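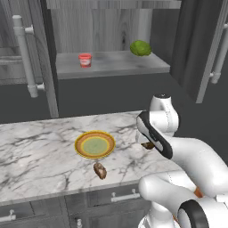
A round plate on a marble counter, with dark gray cabinets below.

Winter supper menu and kitchen changes at Gultberg

2018-12-07

The winter menu at the Gultberg dining hall starts Monday and runs until the spring break. Most of the changes come out of the comment cards left by the door since September. There were more cards than usual this time, and a good number of them were about potatoes.

Potatoes will now be roasted in two batches, one at 5:00 and one at 6:15. Until now everything went into the oven at once, and people who came after the late shift got the ones that had been sitting under the lamp. The second batch is smaller. If it runs out there will be rice.

Soup moves to the front of the line, next to the bread. It was at the far end by the drinks, where the line tends to double back on itself. Bowls are stacked under the soup station and the lids for takeout cups are in the drawer to the left. Please don't take soup out in the dining hall mugs. We started the fall term with 200 of them and have 37 on the shelf, and new ones won't be ordered before the next budget. If you have any in your room or office, leave them in the gray bin outside the dish window. No one will ask where they were.

The main dishes rotate every two weeks. Week one has baked chicken, lentil stew, meatloaf, a fish dish on Thursday and noodles on Friday. Week two has pork with cabbage, bean chili, stuffed peppers, beef stew and a baked pasta. There is a meatless dish every night even when it is not listed on the board. Several people asked for the mushroom pie to come back. It takes two ovens most of the afternoon, so it will be served on the last Friday of the month only.

Bread now comes from Lolov, a bakery on the other side of the river. They deliver each morning before seven. The loaves are heavier than the old ones and need a longer time in the toaster — set it to four, or run it through twice. The rye has caraway in it. If you don't like caraway, the plain brown loaf is on the lower shelf.

Allergy labels have changed too. The old color stickers were hard to tell apart in the evening light, and two of the colors faded after a few trips through the steam. The new labels have the words printed out in full: milk, egg, wheat, nuts, fish, soy. They are clipped to the glass above each dish. The full ingredient list is in the binder by the register. If a label is missing, ask before you take the dish.

Prices stay the same for meal plan holders. For everyone else a full supper goes up by 50 cents, and soup with bread stays where it was. Meal plan balances can be checked at the register or on the Cetia page, using the same login as for laundry. The page was showing wrong balances for part of last week. That has been fixed, and any supper charged twice has been put back on the account. If yours still looks wrong, bring a receipt to the front office.

Numbers, for those who like them: the hall served 2,193 suppers in the last full month of the fall menu. Thursday was the busiest night by a wide margin and Sunday the slowest. Because of this, Sunday supper will close half an hour earlier, at 7:00. Thursday stays open until 8:00, with both sides of the line running.

The small kitchen on the second floor, the one most people call Tu, can again be booked in the evenings. The hot water problem has been repaired. Bookings are for two hours, and the sheet is on the door. Wipe the stove, take your food home with you and run the dishwasher before you leave, even if it is half full. Anything left in the fridge without a name and a date is thrown out on Saturday morning.

The hall will be closed for the last week of the year. Supper on the final open night will be soup, bread and whatever is left in the freezer, at half price. Comment cards for the new menu go in the same box as before.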